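4.2 Recording Demonstrations with Hand-Held Grippers

This section applies to all operators who record household tasks for the Gerano learning system using the paired hand-held grippers. It assumes that the operator has completed station sign-in (Section 3) and that the recording computer is running. Operators who use the Zavala single-gripper kit should follow Section 5 instead.

Revision note: Steps 6 through 9 were rewritten and took effect on Monday, May 3, 2021. Printed copies of the earlier text should be discarded.

Before You Begin

1. Check that both grippers open and close fully without sticking. A gripper that sticks must be tagged and returned to the equipment shelf.

2. Inspect the marker cube on each gripper. All printed faces must be clean, flat, and free of tears. Do not touch up a damaged pattern with pen or tape. Replace the cube.

3. Confirm that each gripper battery shows a charge of 73 percent or higher. A lower charge may not last through a full recording block.

4. Put on the backpack, if your task sheet calls for one, and fasten both straps. Ask the station lead to check the fit.

5. Select the task on the recording computer and read the task sheet through to the end. The sheet gives the starting layout, the goal, and any objects that must not be moved.

CAUTION: Cables run across the floor at several stations. Look down before you step away from a counter, and do not pull on a cable to gain slack. Ask the station lead to move the power strip if you cannot reach the work area.

Working at a Shared Station

Up to four operators may record in one room. Each operator works in an assigned area and keeps to it until the block ends. Areas are set by the station lead and are not to be exchanged between operators.

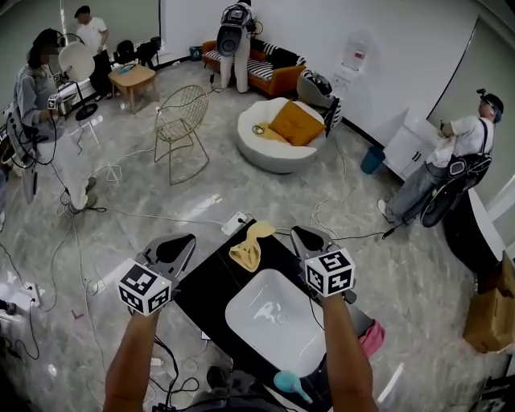 Figure 4-3. Gripper use at the sink counter, with other operators in the same room. Each gripper held over the counter carries its own marker cube.

For counter tasks, stand close enough that both grippers reach the work surface with your elbows slightly bent. The marker cubes should remain in view of the head camera for as much of the demonstration as possible. Brief loss of view is acceptable when the task requires it, such as when a gripper must go down into a basin.

Recording a Demonstration

6. Arrange the objects according to the task sheet. Cloths should be dropped onto the surface and left as they fall. Do not smooth or fold them unless the sheet says so.

7. Hold both grippers still in front of you, with at least one face of each cube toward the head camera, and wait for the start tone.

8. Perform the task at a steady, natural pace. Use the gripper tips only. Do not steady an object with your fingers, wrist, or forearm.

9. When the goal has been reached, bring both grippers back to the starting position and hold them there for 3 seconds. The system closes the recording and sounds a second tone.

10. Enter a result on the recording computer: Complete, Partial, or Discard.

Note: A dropped object is not a reason to discard a recording. Pick it up with the gripper and continue. Recoveries of this kind are useful to the learning system and should be marked Complete if the goal is reached.

Note: A single demonstration may not run longer than 90 seconds. If the limit passes, the system stops the recording and assigns the result Partial.

When to Discard

Mark a recording Discard if any of the following occurs:

A marker cube shifts or comes loose from its gripper.
Another person reaches into your work area.
You touch a task object with your bare hand after the start tone.
The wrong task was selected on the recording computer.

Do not delete discarded files. They are reviewed by the data office and removed from the Gerano set at that stage.

Changing the Layout

After every completed demonstration, change the position of at least one object. Turn it, move it to another part of the surface, or place it closer to an edge. The Brodska task list sets a target of 2000 accepted demonstrations for the counter group, and identical layouts are not counted toward that target.

CAUTION: Keep the grippers dry. They are not sealed against water. If a gripper becomes wet, switch it off, set it on a dry towel, and notify the station lead before using it again.

Contacts

Questions about task sheets and result codes: Chrysoula Kontogiannis, Data Office.
Gripper faults and replacement cubes: Sointu Rissanen, Equipment Desk, Rakach Building.

Continue to Section 4.3, Ending a Recording Block.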